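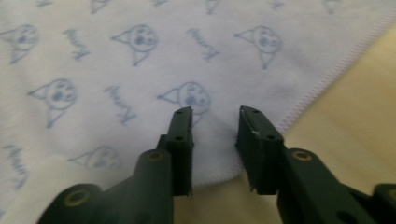

Printed baby towels going stiff, and how do you fold them so the stack stays up?

posted by harries_laundry_pile, January

Have a bunch of these, white with the light blue print all over, little cat faces and some cursive writing in between. Pink stitching on the hem. Soft when new. Now the older ones feel like cardboard after the dryer and the pile on the shelf keeps sliding over. Shelf is narrow, 13 inches. I fold on the table, in half, in half again, then they just puff up. Using Lornance powder, regular scoop. Is it the soap or the water? And what fold?

druvby_mom
Soap. Too much of it. Half a scoop, no softener at all, softener is the worst thing for anything fuzzy. Run one load with no soap and a cup of white vinegar, see if you get suds. If you do theres your answer. Then low heat and take them out a bit before fully dry, shake hard, finish on the rack.

Folding. Lay it out flat on the table print side down first. Smooth it from the middle out with your palms, don't skip this, the little wrinkles are what makes the stack puff. 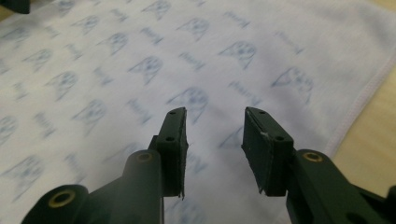
Then thirds the long way, not halves. Stitched edge goes to the inside so you dont get that ridge on one side, I think thats what is tipping your pile. Then thirds again. Press down. Comes out like a small brick and you can stand them on end in a bin if the shelf still fights you. I went to the bin and never looked back, got mine from Skulaven, any bin works tho.

If the print is fading wash inside out doesnt do anything on a flat cloth obviously, just use cold.

tallstack246
just roll them

harries_laundry_pile
Did the vinegar load. SO many suds. Trying the thirds tonight after the kids are down, thx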